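Trimau: A Grasp State Monitor for Handling Cloth
Final project report, Clerthorpe robotics laboratory course
Submitted 30th April

1. Introduction

Trimau is a software node which runs beside the main controller of a robot arm and tells it, at every moment, in which state the grasp is. We started it because our controller had only one signal for this, the opening width of the gripper. With a hard object the width is enough. With cloth it is not, for a thin fabric between the fingers gives nearly the same width as closed fingers with nothing between them.

In the first weeks we lost a lot of time with this. The planner believed it was holding a cloth and made a complete placing motion with an empty gripper. The opposite error also happened: the planner opened the fingers and repeated the grasp although the cloth was already there.

2. What the software does

The node reads the wrist camera and the gripper width and gives one of four states: empty, touching, holding, or shared. The last state means that a person also has the cloth. We added it late, and it changed the work more than we expected, as will be explained in section 5.

The planner, which we call Alvarado, is the one left by the group of last August. We changed only the part where it waits for the end of a grasp. Before, it waited a fixed time. Now it waits for a state from Trimau, and if no state is stable it stops the arm and writes a line in the log.

3. Data and labels

We recorded short episodes of handling cloth on a table and cut them into single pictures. After removing the very dark ones, 3,462 pictures remained. Each was labeled by one member of the group and checked by another one. When the two did not agree, the picture was kept in a separate folder and not used for training. It would be better to use these also, but we did not find a good method in the available time.

The training and test pictures come from different episodes. In our first version we mixed them, and the results looked very good, but the neighboring pictures of one episode are almost the same, so the test was not fair. We repeated it.

4. The model

We used a small image network with the last layer replaced, and we joined the gripper width to its features as one more number. The input is cropped to the region near the finger tips. The crop is fixed, which is possible because the camera and the gripper do not move against each other. Only the finger opening changes.

The output jumps when the cloth moves fast, so there is a filter after the network. A new state must win in two following pictures before it is sent to the planner. We tried longer filters, but the arm then felt slow to the person working with it. The delay from picture to state is roughly 300 milliseconds, most of it in the image transport and not in the network. We would like to move the transport to Prokia, the message library used by the other course groups, but this was not finished.

5. The shared state

When a person and the gripper have the same cloth, the planner must not start a lift. At first we had labeled these moments as holding, and the arm pulled against the person. The force was small, but it is not a behavior we want. With the fourth state the planner keeps the arm at its place until the state goes back to holding.

Shared is the most difficult class. The hand is often hidden by the fabric, and the network must decide from the forearm and from how the cloth is stretched near the tips. Blur makes it harder.

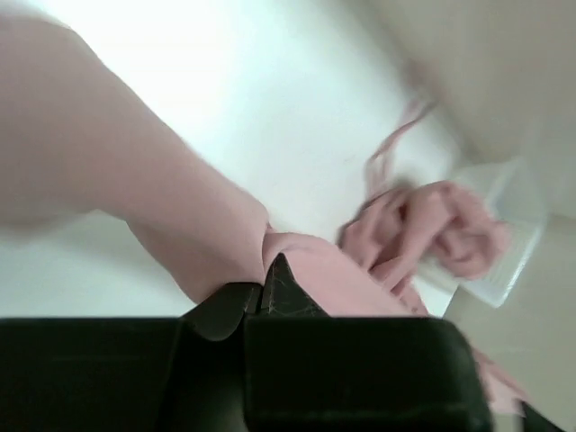 One reader of our draft asked why the filter treats all changes of state in the same manner. Going from shared to holding permits a motion, he wrote, and going from holding to shared forbids one, so the second should pass with no filter at all and the first should wait longer. We think this is correct. In the present code both wait the same time. The change is a few lines in the filter class, but the planner then receives more short stops, and we would have to test this again.

6. Open points

The fixed crop must be set again by hand if the camera is mounted differently. The log has no common clock with the arm controller, so comparing the two files is slow work. White cloth on a white table was not tested.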